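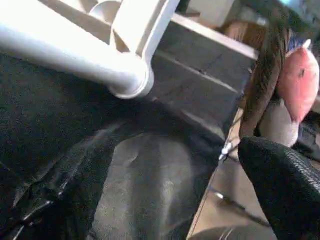 About Navbridge

Navbridge helps small firms and colleges plan and budget for robot arms. We do not sell equipment and take no commission from those who do. Our work ends when the client has a costed plan and a purchase order they can defend.

Mahnaz Dehghan set up the firm with Odair Trindade after both had spent years on the buying side. Sheena Rutherford joined later to handle leasing and service contracts.

A standard review takes 3 weeks. It covers the arm, gripper, mounting, cabling, guarding, training, spares and floor space – the quoted price of the arm is only one line. We also set out running costs by year and compare lease with outright purchase.

Clients receive the full worksheet, with formulas left open for their own finance staff to edit. Budgets for the next financial year are best started by June.

Enquiries: Joaquín Paredes, extension 3121.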